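Hesstead Toy Library Adds Play Food and Tableware Sets to Its Lending Shelves

The Hesstead Toy Library has added a collection of pretend food and child-size tableware to the items families may borrow, the library announced this month. The new sets went on the shelves in September and are available to all registered households at no additional charge.

The collection contains 71 sets, divided by theme. The largest groups are bakery, breakfast, picnic and market stall. Each set is packed in a clear zippered bag with a printed contents card, and each bag holds enough pieces for two or more children to play together. Families may borrow one play food set at a time, in addition to the toys and puzzles already allowed under their membership.

Pretend food has been among the most frequent requests at the front desk for several years. The library previously held only a small number of pieces, most of them donated singly, and these were kept for use in the playroom. Parents attending the Thursday morning play session asked on many occasions whether the items could be taken home. Until now the library did not have enough matching pieces to make this practical.

The purchase was made possible by a grant from the Mertens Fund, which supports early childhood programs in Hesstead and the neighboring town of Lonent. The grant covered the toys, the storage bags and a new shelving unit, which stands along the wall nearest the check-out desk. A smaller amount has been set aside to replace pieces that are lost or worn out during the first year.

Library staff selected the sets over the summer. Molded pieces with few seams were preferred, as these can be wiped down quickly between loans. Fabric food was considered and was ordered only for the infant shelf, where items are laundered after every return. Cardboard cartons and paper labels, which are common in commercial grocery sets, were left out of the order because they seldom last beyond a few loans.

Size was also a factor. Pieces small enough to present a choking hazard were excluded from every set, including those intended for older children, so that bags may be used safely in homes with children of different ages. Families are nevertheless asked to look over each set before giving it to a child under three, and to report any cracked or broken piece when the bag is returned.

The bakery sets have proved the most popular in the opening weeks. All copies were on loan by the end of the second play session, and a waiting list has been started at the desk. Households on the list will be contacted by telephone or text message when a set is ready, and the bag will be held for 4 days before it is offered to the next family.

Borrowers should note the following arrangements.

Loan period: Play food sets may be kept for three weeks. One renewal is allowed if no other household is waiting.

Returns: Sets must be returned to the desk during opening hours. They should not be placed in the outside drop box, where bags have been known to open.

Cleaning: Please wipe hard pieces with a damp cloth and mild soap and allow them to dry before packing. Molded food should not be put in the dishwasher. Plates, cups and bowls may be washed by hand in warm water.

Missing pieces: There is no fine for a single missing piece. Families who find a piece after returning a set may bring it to the desk at any time, and staff will match it to the correct bag.

The sets may also be used on site. A selection of bakery items and cups has been placed in the playroom, where children are welcome to handle them before a family decides what to borrow.
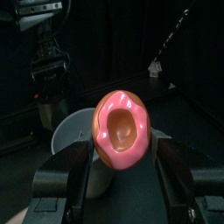 Staff expect the collection to be of particular use to families with children preparing for kindergarten. Playing store or setting a table gives children an opportunity to sort, count and take turns, and it requires little instruction from adults. A short sheet of suggested games is included in each bag. The sheet is printed in large type, and copies in other languages may be requested at the desk.

Child care providers and preschool classrooms may borrow up to 6 sets under a group membership. Group loans must be reserved in advance and are collected from the side entrance on Flitside Road, where short-term parking is available. Providers who wish to exchange sets midway through a loan period are asked to telephone beforehand so that the bags can be checked and made ready.

With the new purchase, the library now holds more than 700 items for loan. A complete list, including the contents of every play food set, is kept in a binder at the desk and is updated at the end of each month. Sets that are temporarily out of circulation for cleaning or replacement of pieces are marked in the binder with a blue tab.

The library is not accepting donations of used play food at present, as pieces from mixed sets are difficult to catalog. Donations of wooden puzzles, board books and large building blocks in good condition continue to be welcome and may be left at the desk whenever the library is open.

Membership is open to any household in Hesstead or Lonent with a child under eight, as well as to grandparents and other relatives who provide regular care. New members should bring proof of address to their first visit. Registration takes a few minutes, and items may be borrowed the same day.

Questions about the new collection, group memberships or the waiting list may be directed to the front desk during opening hours.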